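How to Write an Obituary When You've Never Written One

I've written three of these now, all for family, and the first one took me an entire night at the kitchen table. The second went a lot faster (I had a list by then!), so I'm putting the list up where other people can use it.

Call the newspaper before you write a word. Ask what they charge, when the deadline is, and whether a photo costs extra. Ours took up to 2000 characters online but charged by the line in print, so I ended up with a long version and a short one.

Then get the plain facts on paper: full name, age, town, date of death, parents, schools, jobs, service, marriages. Check every spelling with a second relative. We're Ó Ceallaigh on my mother's side, and I've seen that accent mark land in some very strange places – send the name in an email and don't spell it over the phone.

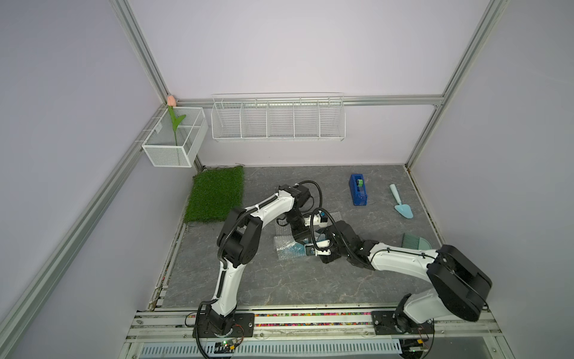

A pink tulip standing in a white mesh box.

Next comes the family list. Survivors first, closest to farthest, then the people who died before. Decide early how you'll handle in-laws, exes and stepkids, and read that part out loud to somebody before you send it. I left out a cousin in my first one and I still hear about it every February.
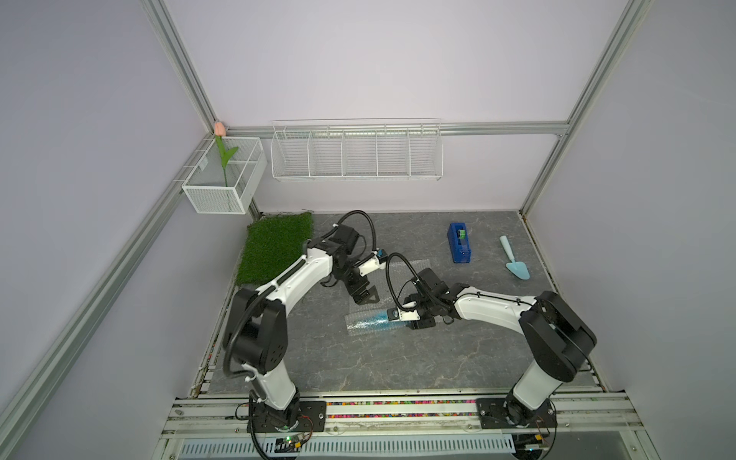

Now for the good part, the life itself! Pick a few things that only fit this person. My uncle worked 40 years at the Nokano mill and that got one sentence, but his tomatoes got two, and the tomatoes are what everyone at the church in Midier wanted to talk about. If you're stuck, call an old friend and just let them ramble while you take notes.

Service details go last: place, day, time, visiting hours, and where to send donations if you don't want flowers. Leave off the home street address, and for the birth date I'd give only the year.

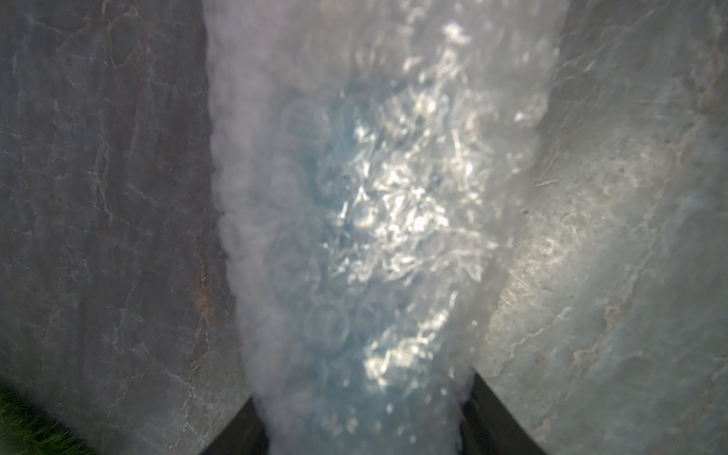
A milky-white plastic bag, gathered to a narrow neck.

Ask for a proof and check the phone numbers by calling them. Save a copy for yourself too, plus a few printed ones for the relatives who don't go online.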